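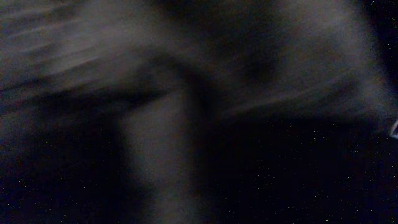
A gray blur, with paler streaks at the left

Monthly Wheel and Tire Check, Box Trucks and Flatbeds
Hakamthorpe yard
Last updated: February
Print this page | E-mail this page

Good morning, and thank you for picking up the sheet. It covers the trucks that go out on the Girard and Skenetti runs. Please fill it in with a pen, and write as much as you like in the comments (the back of the sheet is fine too, and I do read it). Park on the level part of the yard, set the parking brake, chock the wheels and keep the key in your pocket until you're finished.

1. Lug nuts
Look at every nut on every wheel. Rust streaks running out from a nut, or shiny metal next to it, mean the wheel goes to the shop before the truck goes anywhere.
[x] OK [ ] Needs work
Comment: All good on the flatbeds. Truck 6 had one pointer turned out of line with its neighbor, so I had the shop put a torque wrench on the whole wheel. Please don't just push the pointer back to where it looks nice!

2. Tire pressure
Check cold, before the first run, with the gauge from the hook by the door. Match the number on the door placard, and remember the inside duals, which are a nuisance to reach but get low just as often as the outside ones.
[ ] OK [x] Needs work
Comment: Inside rear on the older Girard truck was low again. It held air after I topped it up, but that is twice now and I'd like the valve stem replaced. The new Wanari stems are on the second shelf, in the box with the lid taped on.

3. Tread and sidewalls
Measure in the major grooves and write down the lowest reading. Run your eye over both sidewalls for cuts, bulges and cord showing, and look between the duals for stones.
[x] OK [ ] Needs work
Comment: One small stone, removed, no mark left behind. Steer tires on the Skenetti truck are wearing more on the outside shoulder. Still legal with room to spare, but I've asked for an alignment and I'd rather do it now than buy a pair of tires in the summer.

4. Hub oil and seals
Wipe the sight glass and read the level. Look at the back of the wheel for oil thrown onto the brake parts.
[x] OK [ ] Needs work
Comment: Levels fine. It took me about 40 minutes to get round the hubs, mostly because the glasses were so dirty. A rag with a little soapy water does the job, and please leave the solvent alone, as it clouds the plastic.

5. Mud flaps and brackets
Give each one a firm tug. Check the bolts and see that nothing rubs on the tire.
[ ] OK [x] Needs work
Comment: Left rear bracket on the flatbed is bent in at the bottom. It clears the tire, but I'd like it straightened by Friday if somebody has a spare half hour.

6. After any wheel has been off
Write the mileage on the sheet and on the tag on the mirror, and bring the truck back for a retorque after the first short run.
Comment: Two tags were blank this time. Fresh ones are in the drawer under the key board.

Finished sheets go in the green tray by the time clock.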